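The packing bench at Fairweather stands against the back wall of a former bakery, and by eight in the morning it has usually been wiped down twice. The shop sells small desk goods by mail: paperweights, wooden puzzles, cubes for children learning to count. About 400 parcels go out in a good month, and every one of them crosses the same pale surface before it reaches the street.

Packing is the part of a mail-order business that customers judge first and think about least. A box that rattles gets opened with suspicion. A box wrapped in too much tape gets opened with a kitchen knife, and then the knife goes through whatever is inside. Fairweather learned this in its first winter, when a batch of puzzles came back with cut corners and the same complaint written on most of the return slips.

The fix was dull and it worked. The shop moved to a single strip of tape along the top seam and another along the bottom, with a folded tab at one end so that the buyer has something to pull. The tab takes a second to make. Storell, the stationery supplier across town, has since copied it for its own parcels.

Clear tape was the next decision. Brown paper tape looks better in photographs and goes into the recycling with the box, and the shop used it for most of a year. It also let go in damp weather. Clear tape holds, it shows the printed pattern on the cardboard, and a big roll lasts long enough that a packer can get through a Tuesday without changing it. 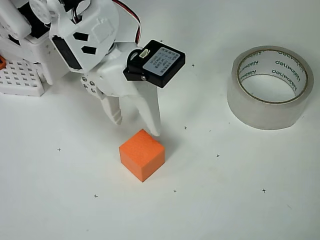

## Small things in big boxes

The hardest items to pack are the smallest. A cube has sharp corners and flat sides, so it slides in a loose box and finds the weakest part of the cardboard. Fairweather tried shredded paper, which settled during the trip and left the cube free to move again. Molded trays from Fallwood held everything still but had to be ordered by size, and the shop's sizes change every season.

It now uses a plain cardboard sleeve, cut on site and folded around the item on four sides. Two end flaps tuck in. The sleeve costs six cents and ships flat, and the sleeves for the whole range fit on one shelf.

Color matters at this stage too. Bright pieces show every scuff, and orange is among the worst for it, so the brighter stock gets a layer of tissue before the sleeve goes on. The tissue comes from Gurby in packs of 82 sheets, an odd number that the shop has stopped asking about.

Returns for damage are down to a few a month. Most of those are crushed corners, and a thicker box is being tested for the fall orders.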